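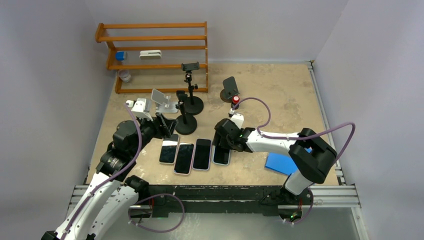
Four phones face up on the table, stands behind.

hafiz_ong
Phone-to-stand task, Badska cell. 25 demos so far, 18 usable. I'd keep the stand positions fixed until we reach 50.

gmedina
Disagree. Fixed stands teach it the coordinates. Move them every 5 demos.

hafiz_ong
Then the two-arm part suffers. Timing between the grippers is the weak point,
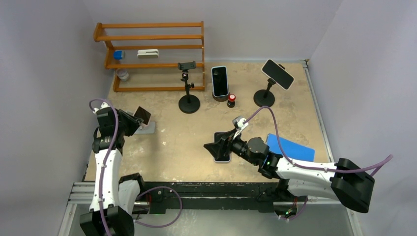 and some 9 of my retakes were down to that alone.

wafula_m
Log stand type per demo either way. Durketis didn't in June.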